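Gornmont K7 – célula de manipulação para bancada

Mão robótica de dedos segmentados para trabalho sobre mesa, em postos de preparação e arrumação de utensílios. Alcance útil de 400 mm. 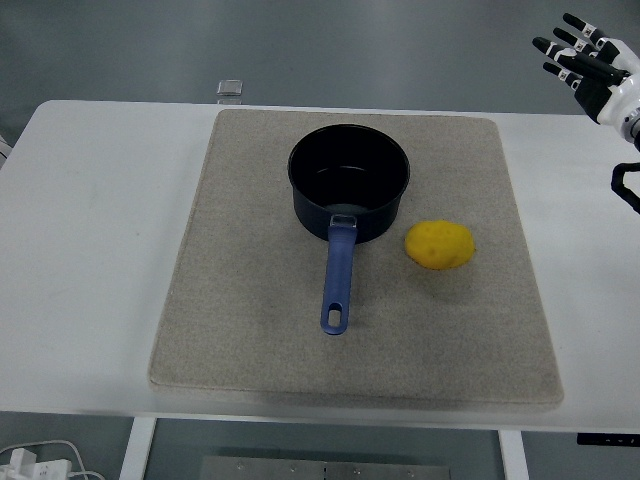 Catálogo Gornmont, p. 183

Mesa branca com base de feltro bege; tacho preto de cabo azul e peça amarela irregular como objetos de manuseio.

No posto, o operador deixa a repetição e passa a preparar lotes e a tratar exceções – formação de 2 turnos incluída. A cadência é definida pela equipa.

Distribuição: Koivisto.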